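Cahier d'atelier, lundi, 17 h

Bon, je reprends la liste de courses avant que Wouter ne me relance pour la troisième fois. On doit rendre la demande d'équipement en janvier et je n'ai toujours pas tranché entre « une deuxième paire de pinces à main complète » et « des pièces pour faire durer celles qu'on a ». Je note tout ici en vrac, Rochelle fera le tri (merci Rochelle !).

Le devis de Greliso est arrivé ce matin. 270 euros la pince nue, sans caméra, et 65 euros le jeu de coussinets de doigts. Je trouve les coussinets franchement chers pour deux bouts de matière souple, mais Hermans ne les vend que par lots et leur délai est de 8 semaines, alors bon. Gerrit veut essayer de les mouler lui-même. Je lui laisse une semaine pour me montrer un prototype qui tient, après je commande, tant pis.

Autre ligne à ne pas oublier : la vaisselle. Pour les tâches de table on tourne toujours avec les mêmes assiettes crème et les mêmes bols bleus, et si on veut que la politique apprise serve à quelque chose ailleurs que chez nous, il faut varier les formes et les bords. Les bols évasés, ça se pince par le bord, les assiettes presque plates c'est une autre histoire, il faut arriver très bas et la mâchoire racle la nappe. Je mets une enveloppe à part, comme ça on ne discute pas pour chaque soucoupe.
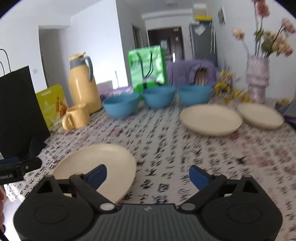 Faut-il acheter les pinces par paires ou à l'unité ?

Par paires, avec une pince de rechange commandée en même temps. Les deux mains doivent venir de la même série, sinon la course des mâchoires n'est pas tout à fait la même et on passe la matinée à recalibrer. Greliso accepte de grouper les trois sur une seule facture, j'ai demandé.

Côté nappe, je garde celle avec les caractères chinois et les fleurs. Alasdair la trouve trop chargée, moi je l'aime bien justement pour ça ! Il m'en faudrait quand même une unie pour comparer, à ajouter dans l'enveloppe vaisselle (ou « textile », je ne sais pas comment la compta veut appeler ça).

Le stockage maintenant. Bart propose de prendre 144 heures d'enregistrement comme base pour tout le projet Nolterance et de dimensionner les disques là-dessus. Ça me va, mais il faut compter la copie de sauvegarde, et la dernière fois on l'avait oubliée et j'ai passé deux soirées à effacer des essais ratés à la main. Plus jamais. Donc deux jeux de disques identiques, un au labo, un chez Flornness, qui nous garde déjà les archives de l'an dernier.

Reste à voir :
- demander à Greliso si les capots s'achètent séparément, leur devis ne le dit pas
- vis et axes de rechange, passer par Hermans (Gerrit a la référence dans son tiroir, la lui prendre avant mardi)
- une vraie caisse de transport avec mousse, le carton actuel est fichu
- relire le contrat de maintenance, Wouter pense qu'il ne couvre pas les mâchoires

Si on doit couper quelque part, je coupe dans la caisse de transport et je garde la pince de rechange. Rochelle n'est pas d'accord, on en reparle demain au café. J'envoie la version tableur à Wouter ce soir.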